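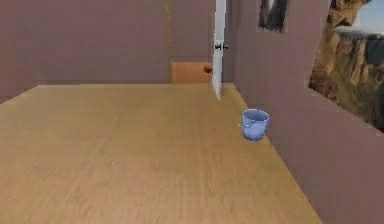
Light wood floor, mauve walls, rendered view.

Stornurier Continuous Studio Light, Model 378

The 378 is a bi-color LED panel for portrait, fashion and adult studio work, where models hold a pose for long periods and the lamp often sits close to skin. It runs without a fan. Heat leaves through the rear fins, so there is no motor noise on the audio track.

Output is adjusted from the rear dial or from the wired remote. The dial has 25 steps and keeps its last setting after power is removed. Color temperature is set separately and does not shift when the panel is dimmed.

Specifications
Weight, without yoke: 11 lb
Power cord: 27 ft, detachable, locking
Mount: standard stand socket, yoke included
Cooling: passive
Remote: wired, included
Finish: matte black

In the box
Panel, yoke, power cord, remote, Surdu soft grid, wipe-clean front cover.

The front cover is a clear sheet held by four clips. It resists body oil, silicone lubricant and makeup. Clean it with mild soap and a soft cloth. Do not use acetone. Covers are sold singly and fit all Stornurier panels made after the change to the clip frame in June.

Two panels can be linked with the Wekthorpe sync cable (sold separately). The second panel follows the dial of the first, with no visible delay on video.

Not rated for wet sets. For shower or pool shoots, see the Goswood sealed series.

Ships in over 11 regions. Rental houses should ask for the bulk price sheet before ordering. Returns are accepted on unused units with all clips in place.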